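June, early evening

The organizer is on the table and I am ridiculously happy about it! I've been living with buttons in soup cans and screws in an old mitten since we moved into the house on Morin, and this morning I finally cleared enough table to do something about it. Dale Fortin passed the thing on to me after he built himself a wall of shelves, and I carried it home by the handle feeling like someone off to a very important job.

It's yellow. I mean really yellow, school bus yellow, and I can see it from the hallway. I had been thinking I'd want something plain that would disappear into the corner, and now I can't imagine why. I put the white board down first so that anything small I dropped would show up against it, and then just sat for a while with my coffee, looking at the row of little drawers along the bottom and deciding what would live there.
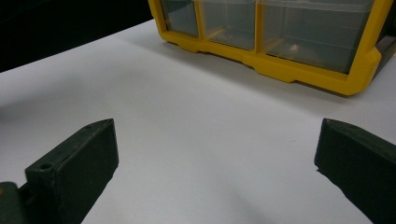

The plan, as of this morning

Bottom row for the things I reach for most. Picture hooks, thumbtacks, the good safety pins, the tiny screwdriver for my glasses. Middle row for sewing — buttons, snaps, bobbins (I own far too many bobbins for a person who hems two pairs of pants a year). Top row for whatever is left over, which I have a feeling will be a lot.

Diane Marchand came by before lunch with rhubarb and stayed to argue. She says sort by size and never by kind, because you always know how big the thing you want is even when you've forgotten what it's called. I laughed, but then she asked me what you call the little plastic foot that goes under a chair leg and I stood there with my mouth open. So she may have a point. I still want my buttons together, though. I like seeing them all in one place, the coat ones and the shirt ones and the odd glass one from Grandma's sewing tin.

We compromised. Kind first, size inside the kind. She thinks I'll have given up on it by August and she could be right, but today I am a believer.

She also told me a long story about her great-great-somebody who ran a dry goods store in Prestow in 1822 and kept pins in cigar boxes, with a single pin stuck to the front of each box so you could tell what was in it. I love that. I'm stealing it. Tape one button on the button drawer, one hook on the hook drawer, and skip the label maker altogether. I had been reading about label makers for up to an hour a night, so that's a whole chunk of my life back.

After she left I wanted to get the feel of the drawers before I loaded anything in. Three rows of three, and the fronts are see-through enough that I won't be guessing. A drawer pulled well forward shows everything inside it at once, right down to the bottom, and it's a decent size too. I tried to work out how many buttons would go in one and decided on 200, a number I based on nothing at all.
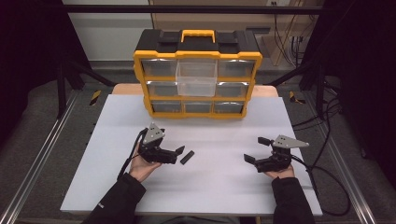 Top center drawer open, nothing in it yet.

I've decided the top center drawer should be for orphans. Every house has these, surely? The key that fits no lock, the knob from a dresser we gave away, the piece that came with the lamp and that I've been too scared to throw out. They've been riding around with us from apartment to apartment, and it seems kind to give them the best spot. If the drawer fills up I'll have to be strict, but I'd rather not think about that in June.

The soup cans got tipped out onto a towel on the kitchen floor, which made a noise like a hailstorm and sent the cat upstairs for the afternoon. Found in there: 6 curtain rings, a domino, most of a necklace, a birthday candle, a ticket stub from Illel (that freezing trip! the ferry! the awful soup!) and what must be every wing nut ever sold by Cuvadwood. I kept picking things up and getting lost in them. I held the ticket stub for ages. I'd forgotten that we took the late boat and ate crackers out of my coat pocket, and how we couldn't stop laughing at the man with the accordion who only knew the one tune.

So the sorting went slowly, but who cares, it was lovely. I had the radio on and the window open and the neighbor's lilac coming in.

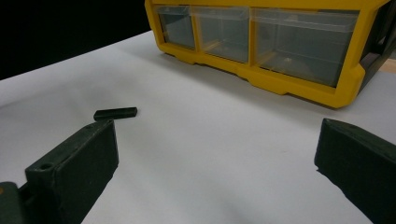
I do want to get some felt to line the drawer for the glass buttons. Green would be nice, or a dark red. There must be scraps in the craft bag from when I made the Christmas stockings, and if not I'll ask Diane, who saves everything. Also need: tape that comes off clean, a small funnel for the seed beads, and somewhere to put the soup cans (pencils? basil?).

Dale called around four to ask how it was going and I talked at him for twenty minutes about drawers. He was very patient. He says to put the heavy stuff low so it doesn't tip when you lift it by the handle, so the nails are going in the bottom row and the picture hooks move up to the middle, and that pushes the bobbins to the top. Redrew the whole plan on the back of the gas bill. Must remember to pay the gas bill.

Dinner is going to be rhubarb with toast because I haven't been near the store. Tomorrow, buttons! I want to do them first thing, while the light is good in there, with the tin from the closet and a second cup of coffee. If my count really does come to 4000, as Diane swears it will, I'm going to need another organizer, and I already know what color.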